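**Finger pads on the hand-held gripper: tape, rubber sheet or cast silicone?**

**slowfeed_ana** — original post

Hello all. I have used this forum for reading since April and now I have a question of my own, so please excuse if it was answered in some old thread. I searched and found mostly posts about suction.

We have two printed hand-held grippers of the parallel type. One is built from the Navov files, the other is from the Georgiou files with longer fingers. Both have a camera on top. We use them to record short tasks on a table: picking up cups, folding small cloths, putting pens in a holder. Later the same fingers go on the arm, so what works in the hand must also work there.

My problem is only the pads. The plastic alone is too slippery, this I think everyone agrees. I tried so far:

- grip tape with a rough surface, cut to the finger
- thin rubber sheet with double-sided tape behind
- cast silicone, one pair only, made in a printed mold

The tape is the fastest to put on, but it collects lint from the cloths. The rubber sheet is good with cups and not so good with paper. The silicone is very nice in the hand, but it took me a whole evening and one pad had bubbles.

What are you using, and how long does it live? I would like to choose one before we print the next fingers.

---

**bracket_pile**

Rubber sheet. Stop looking.

More seriously, the material matters less than the glue. I had the same sheet fall off in one afternoon with cheap double-sided tape and then stay on for weeks with contact cement. Sand the finger a little first, wipe it with alcohol, let it dry, press it in a vise overnight.

---

**tomato_servo**

I disagree with cement. When the pad wears out you have to scrape it, and after the second scraping the finger is not flat anymore. For fingers that are held by screws you can print a new one, sure, but then your camera sees a slightly different finger each time and you start asking if this matters.

With tape I change a pad in the time it takes to drink a coffee. It wears out faster, yes. I accept this.

---

**slowfeed_ana**

Thank you both. @bracket_pile, which thickness of sheet? Mine is 2 mm and I think it is too thick, because the fingers do not close fully on thin things like a playing card.

@tomato_servo, how do you know when it is time to change? By looking or by a test?

---

**bracket_pile**

1 mm. With 2 mm you have to move the fingers outward to get the closing back, and then you lose opening.

---

**tomato_servo**

By looking, mostly. If an edge lifts so that I can get a fingernail under it, I change it.

---

**plell_night_shift**

I am at a small lab in Plellholm and we went through the same discussion in winter. We had 14 pairs of fingers in use over that time, all from the same file, and I kept a list. It is not science, because different people were using them and some people squeeze much harder than others. But for what it is worth:

Tape: the first one went bad after 9 recording sessions. Most lasted longer than this. The failure was always starting at the tip, on the inner edge, where you pinch flat things from the table. The corner rubs on the table when you come in low.

Sheet with cement: we did not see one come off. We saw two that became shiny, and then they are slippery with plastic cups. Cleaning with alcohol helped one and did nothing for the other.

Silicone: best grip, but dust. After a day with cardboard boxes it looks like it was rolled in flour, and you have to wash it.

My advice is to round the tip corners of the pad before you put it on. A square corner is where the peeling begins.

---

**slowfeed_ana**

This is very useful, thank you. The rounding I never thought of! I cut mine square to cover all of the surface.

---

**gantry_goat**

I will be the unpopular one. Why does everybody want a flat pad? The Rarus fingers are ribbed directly in the print, in soft filament, with no pad and no glue. There is nothing to peel. I printed a set and it does cups, cloth, pens and a wet sponge.

---

**tomato_servo**

@gantry_goat does it do a playing card?

---

**gantry_goat**

No. Who needs to pick up a playing card?

---

**bracket_pile**

The person who opened the thread, she wrote it four posts before yours.

---

**gantry_goat**

Fair. I read too fast. For cards it is bad, the ribs do not meet exactly and the card turns. If you print them very slowly it becomes better but not good. I still think that for bigger objects it is the right way, and you forget about maintenance.

---

**plell_night_shift**

We tried the soft filament also. My complaint was with the twist — the whole finger bends when you lift something heavy at the tip, and in the camera it looks like the gripper is more closed than it is. If you compute the opening from the image, that is trouble. If you have an encoder, no problem.

---

**slowfeed_ana**

We compute it from the image, so hard fingers stay for us. I will not exclude the ribs for the second gripper, though.

I did the comparison I could do with what I have at home. Same person (me), same table, same cloth and cup, 2000 closings in total, divided over several evenings and counted with a clicker in the left hand. My pads were: tape with square corners, tape with rounded corners, 1 mm sheet with rounded corners and cement. @bracket_pile, I ordered your thickness.

Results in words, because my table was ugly:

The square tape lifted first, and it lifted at the tip exactly as @plell_night_shift wrote. The rounded tape had no lifting but it became smooth in the middle. The sheet looks like on the first day. For the card, the sheet was best and the rounded tape was close behind it. For the cloth, I cannot feel a difference.

---

**bracket_pile**

I'm framing this post.

---

**tomato_servo**

It is a good test, but one cup and one cloth is a friendly world. Try it on something with a sharp edge, for example a metal ruler. Then your sheet will get cuts and you will be scraping cement like the rest of us.

---

**slowfeed_ana**

You are right about the edge, I have a ruler and I will try it. About scraping: I made one pad with cement only on the border and not in the center, and it came off with a heat gun without damage. Maybe this is a middle way.

---

**wobble_index**

Reading this thread made me go and look at mine. Same sort of fingers, dark green, with two screw holes on top of each. I would have told you the pads were fine. 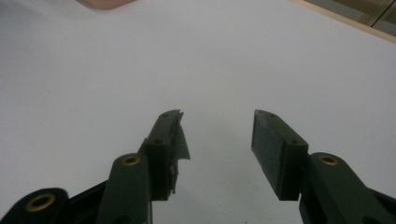
*Left pad torn and peeling along the inner edge, right pad still whole.*

So my question is different from the original: why only one side? Both have the same kind of use, I would think. The other one has some scuffs on the plastic but the pad is smooth.

---

**plell_night_shift**

Do you come in to the table at an angle? Right-handed people in our lab tilt the tool, and then one finger lands first every time. On our list the bad one was more often the left, but I did not write this down from the start, so do not trust me too much.

Also the flap will disturb you more than the missing grip. A loose piece can stick to a light object and the object does not fall when you open.

---

**tomato_servo**

Or it was simply cleaned badly before the pad went on. One greasy thumb is enough.

Please change both sides and not only the left. With one old pad and one new, the cup will turn toward the old one. I learned this with a row of spice jars.

---

**wobble_index**

I am right-handed and I do tilt, I checked with a mirror. Both will be changed. I will go to sheet, but I am afraid of the heat gun near the brass inserts. Do they come loose?

---

**bracket_pile**

If you heat the lever, yes they can. Take the finger off first, it's only the screws, and heat it alone on the bench. Low setting, keep moving. PLA goes soft before you expect it. If yours is PETG you have a bit more time.

---

**gantry_goat**

Ribbed fingers have no pads to heat. I say it one more time and then I am quiet.

---

**slowfeed_ana**

@gantry_goat I promise that the second gripper gets ribs, and I will post the card test with it.

For the first one I have decided: 1 mm sheet, rounded corners, cement on the border only. The metal ruler I tried this morning. After the first row of closings there is one fine line across the pad, visible if you hold it to the lamp, and I cannot feel it with the nail. I continue with it tonight.

@wobble_index, if you go to sheet, could you write down if the left one goes first again? I am left-handed and I would like to compare with mine.

---

**wobble_index**

Will do. Sheet is ordered, and I have put a strip of paper on the wall by the table for the notes.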